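Walley Project: Report on the Spring Term

Our aim was to get the Walley arm to pick small things up off the floor and put them in a box. This sounds modest. We thought so too, in March, when we also promised Garville a live demo.

Most of the first half went on the grip. The Mustau controller closed the finger at one speed, namely too fast, and our early log is largely a list of objects last seen heading for the door. Slowing it down took 33 lines of code and a great many biscuits.

Once that was sorted we ran 278 attempts on the carpet, of which 78 failed. Whitfield's team managed 535 attempts, though they did not write down how many worked, and we admire their confidence.
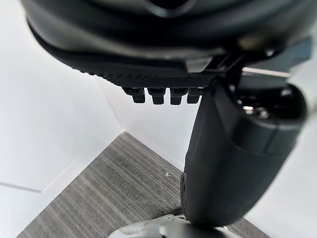
Corners remained our weak spot. The arm has to come in at an angle there, and the planner would rather go through the wall. We have left it a note in the code for next year's group.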